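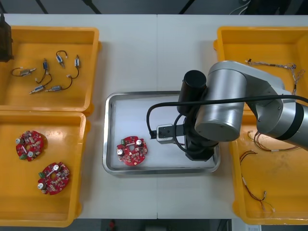
Small motors in a yellow bin. Each has a silver metal body, a short shaft and a pair of thin wires.

How Does an Electric Motor Turn?

An electric motor is a machine that changes electricity into motion. Fans, toy cars and washing machines all use motors.

Magnets push and pull

A magnet has two ends, called poles. One is the north pole and the other is the south pole. Two poles of the same kind push each other away. Two different poles pull together.

A wire carrying electric current also acts like a magnet. If the wire is wound into a coil, the magnetism is stronger. When the current stops, the magnetism stops. A magnet made this way is called an electromagnet.

Inside the motor

A simple motor has two main parts. The part that stays still is the stator. In many toy motors, it holds permanent magnets. The part that spins is the rotor. It has coils of wire wound on iron, and it is fixed to a metal rod called the shaft.

Current flows into the coils and turns them into electromagnets. The stator pulls on one side of the rotor and pushes on the other, so the rotor turns. If nothing changed, it would soon line up with the magnets and stop. A switch called the commutator reverses the current in the coils as the rotor moves. The poles swap, and the rotor keeps turning.

Speed

Engineers measure motor speed in revolutions per minute, or rpm. One revolution is one full turn. A motor running at 1,000 rpm makes 1,000 full turns every minute. Many small motors run faster than this, so gears are used to slow them down.
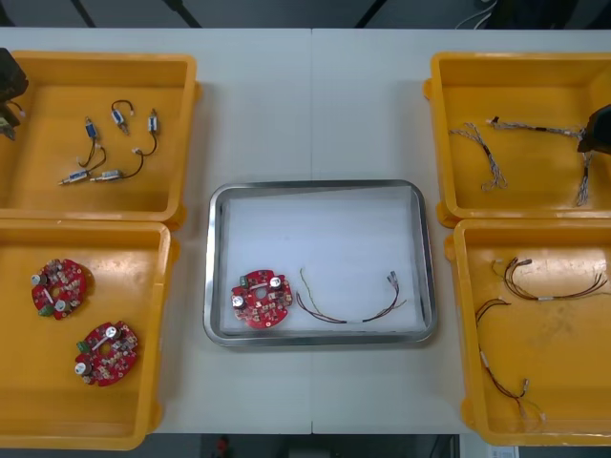
A round circuit board with two capacitors. Capacitors store electric charge.

Controlling a motor

Some motors are connected to a circuit board. Parts on the board can change how much power the motor gets or which way the current flows. Reversing the current in a simple battery motor makes the shaft turn the other way.

Words to know

Current: the flow of electric charge
Rotor: the part of a motor that spins
Stator: the part of a motor that stays still

Text by Philomena Kwofie. Checked by Mansa Agbenyega.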